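Rear window drops back down after closing, Kaltier estate

Posted in: Body, trim and electrics

The nearside rear window on my Kaltier estate has started going back down by itself. It closes all the way, stops for a second, then drops by a hand's width. If I hold the switch up it will stay shut. The other three are fine. The car has done a bit over 100 thousand miles and the battery was replaced in March.

So far I have taken the door card off, cleaned the runners with a damp cloth and put silicone spray on the rubber. It was better for a couple of days and then went back to how it was. I have also swapped the switch with the one from the other side and the fault stayed with the door.

A used regulator with motor is 274 from the breaker near me, which seems a lot if the motor is all right. Is there anything else I should check first? Also, does the door card need new clips every time? I broke two getting it off.

Jovita Cervantes

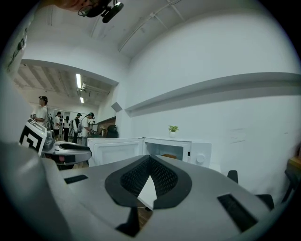
Eshun, March

Had the same on mine. The pinch protection thinks something is in the way. After a battery change the windows lose their end positions and need teaching again, and one door can be worse than the others if the seal is stiff.

Ignition on, engine off. Lower the window fully and keep the switch pressed for a few seconds. Then raise it fully and keep holding the switch up until you hear a click from inside the door. Let go and try the one-touch. On mine I had to do it twice.

If it still drops, look at the rear guide channel. There is a bolt at the bottom, 13 mm head, behind the moisture sheet. Slacken it, wind the window nearly to the top, then nip it up again so the channel lines up with the glass. Mine had been out of line ever since the door was repaired by the previous owner. Don't overtighten it, the captive nut will spin and then you have a much longer job.

Clips: you can reuse the ones that aren't cracked. I buy the Ovora ones in a bag, they fit a little tighter than the originals. Part number ends 1612 if that helps, but check against your old one because the early doors used a shorter clip.

Stastus

Just get the regulator, they all go in the end. Did mine on a Monday after work, not hard.

ravensley_dan

I'd not buy anything yet. If the motor was weak it would struggle on the way up, and you say it closes fully. Check the wiring where it passes through the rubber boot between the door and the pillar. A part-broken wire there can do odd things with the window, and it will also affect the central locking on that door, so see if that has been slow as well. Pull the boot off at the pillar end and flex the loom with somebody working the switch.

When you refit the moisture sheet, use proper butyl strip all the way round. I used parcel tape the first time and ended up with a wet carpet behind the driver's seat.

hollinwell

Thanks both. Teaching it again got the one-touch working but it still drops on cold mornings, so I will do the channel bolt at the weekend. The locking is fine on that door. I have ordered clips and a roll of butyl.

Jovita Cervantes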